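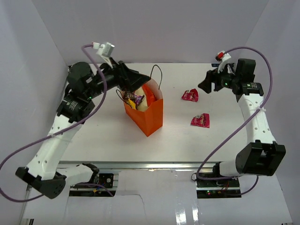

Fig. 4. Orange cord-handle bag standing open, two pink packets on the table to its right.

31 shares · 7 comments

Section 4: Filling the snack bags

Okay, you've got your bags sorted by color (Section 3) and the snacks are out of their boxes. Now for the part I like best! I do these every year for the Forkside open house and I've changed my mind about the order more than once, so if you have the July version of this guide printed out, please recycle it and use this one.

1. Clear a light-colored table if you have one. Dark wrappers vanish on a dark tablecloth, and I have found a chocolate bar under a bag handle the next morning more often than I'd like to admit.

2. Open the bag all the way. Put your whole hand in and push the bottom flat from the inside, then run a finger down each side crease. Set it down and let go. If it leans, take everything out and press the bottom again.

3. Flop one handle outward before you start filling. The cord on these is thin and it likes to swing in over the opening just as you're lowering something in. The other one can stand up, it's usually no bother.

Note: if a handle has dropped across the snacks, lift it off and lay it over the rim. Don't tug it from the outside. I pulled a knot clean through the paper on one of the Plavar bags that way and there's no fixing that with tape — well, Sarmīte Lill did fix it with tape, but it looked like it.

4. Tall, stiff things go in first, standing on end along the sides. Bars in dark wrappers go toward the back, and anything shiny or yellow goes near the front rim where people will see it.

5. Slide any long, flat piece in on a diagonal against the inside wall. It props up whatever is next to it and you can skip the tissue paper.

6. Small packets go on top, last of all. Keep them beside the bag while you're packing, on the same side every time. I'm right-handed so mine sit on the right. Lay them flat, one apart from the other, so you can tell at a glance what the bag is still waiting for.

Caution: check the small packets for nuts BEFORE they go in. The print on some of them is tiny and you'll want your glasses and a decent lamp. Nut-free bags get a sticker on the bottom, see Section 6.

7. Stop when the tops of the wrappers come level with the rim or just over it. You can squeeze in one more, I know, but the sides start to bow and then the bags won't sit next to each other in the crate.

8. Bring both handles up together and lift the bag an inch or so off the table. Listen for paper tearing. If it's quiet, off it goes to the crate.

How long does it take? Last year we did 177 bags in an evening with Urmas Eglītis filling and me checking, and that included a long break for soup. Lyle Bellamy orders roughly 600 snacks for a batch that size, so leave room in the hallway for the boxes.

If you run out of orange bags, ask Yi-chun Liu before you switch to the white ones. Those belong to the Wivemden raffle and she will want them back.

Next: Section 5, Tags and ribbon

7 comments · Share this page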